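How to fold a square in half and get it actually square (cloth or paper)

Posted 1 Jun 2019 by Kenna Gourlay
Filed under: Paper & Cloth, Beginners

Quick one tonight, have had the same email about six times since the napkin post. Everyone's triangles are coming out wonky. So, the basic corner-to-corner fold, slowly. Same method for origami paper and for cloth squares, with a couple of differences I'll flag.

What you need

A square. Real square, see below.
A flat board or a big piece of card, pale if you've got it.
Low-tack tape, the painter's sort.
A bone folder or the back of a teaspoon (paper only).
Iron (cloth only).
Somewhere to put all the other stuff that lives on your table.

I buy the Jamberg paper, pack of 200, assorted colours. Salach is nicer to fold but dearer and I go through too much of it. For cloth, plain cotton, washed and ironed before you cut. Not after. I lost a whole set of serviettes that way, cut lovely, washed once, came out as rectangles.

Before you fold anything

Clear the front of the table. Not the whole table, just the bit you're working on. I shove everything to the back in a row where I can see it, and the finished ones go at the end of the row so they don't get sat on by a mug. If the things are in a pile you'll knock them. In a row you won't, mostly.

Lay your board down in front of you. Mine is bigger than it needs to be and hangs around in the hallway the rest of the week annoying everybody. Give it a wipe. Crumbs under paper make a little bump and the crease goes off round it.

Tape down a corner of the board if it slides. One strip is plenty.

Check the square

Don't trust the packet. Fold corner to corner very lightly, no crease, just bring it over and look. If there's a sliver showing down one side it's not square. Cheap stuff is often 2 mm out and that's enough to wreck anything with more than three folds in it. Trim it or bin it or use it for shopping lists.

With cloth do the same but pull it gently along both edges first. If it's been cut off the grain it will twist and no amount of ironing sorts that out.

The fold

1. Put the square down flat, one corner pointing at your tummy. So it's a diamond.

2. Smooth it from the middle out. Flat of the hand, not fingertips.

3. Pick up one corner only. I take the near one and lift it away from me, some people like to bring the far one down. Doesn't matter, but pick one and stick to it for the whole batch.

4. Other hand holds the top edge still. This is where most of the wonkiness gets in. You lift the corner and the rest of the square creeps along after it.

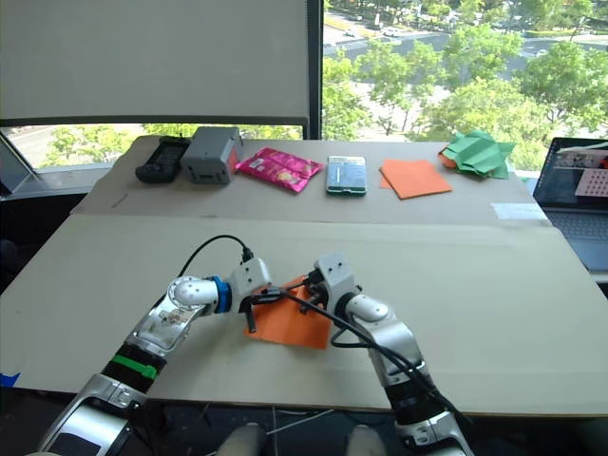 5. Bring the corner across to meet the opposite one. Go slow over the last inch. Line up the points first, then look down each side. Points, then sides.

6. Hold the two points together with one finger. Don't let go of that finger for anything. Phone rings, let it ring.

7. With the other hand, press from the points down to the middle of the fold. Then from the middle out to the left. Then middle out to the right. If you start at one end and run across, you push a wave of paper ahead of you and it comes out as a pucker at the other side.

8. Paper: go over it once with the bone folder. Once. Twice makes it shiny, specially on the dark colours. Cloth: press down with the iron, lift, move along, press again. No dragging, it stretches on the diagonal something terrible.

That's the fold. Open it out and have a look, the crease should run dead into both corners. If it misses on one side you've slipped at step 4. If it misses on both sides your square's not square, go back up the page.

Cloth differences

Cloth won't hold a corner in the air like paper does, it flops. So lift with finger and thumb a little way in from the tip, not right on it. Bit of spray starch helps heaps. The MacLeish one in the tall can is what I've got at the moment and it's fine, smells like a motel.

Don't bother trying to line up hems to the last thread. Line up the tips and let the hem do what it likes.

Felt, don't bother at all. Too thick.

Common muck-ups

Crease is soft and furry looking: paper's damp. Leave the packet inside for a day. Ours lived in the garage last September and the whole lot went limp.

Corner's gone dog-eared: you're gripping the very tip too hard. Pinch further in.

White line along the fold: colour's only printed on the top, it cracks. Can't fix it. Make that the inside.

Everything's fine until about the fifth one: you're tired or rushing. Have a cuppa. I do batches of ten then stop.

Practise

Do a stack of one colour. Orange is good, you can see the shadow line nicely when it's not lined up. Struan Menzies from the Thursday group, sorry, from the old group, told me he did 1000 cranes for his daughter's wedding and the first 106 went in the recycling. So no shame in a few duds.

Once the diagonal is coming out clean, do the second diagonal, then turn it over and do the two straight halves. That's the start of the waterbomb base, which is next post if I get to it.

Comments (3)

Dewanti Chin: Middle-then-out fixed my puckers, thank you. Does it matter which side is up for the paper ones?

Kenna Gourlay: Colour side down for the first fold if you want the colour on the outside. Should have put that in, will edit.

Gavin Moffat: Have you tried the Plukton paper? Mine keeps coming up short on one edge.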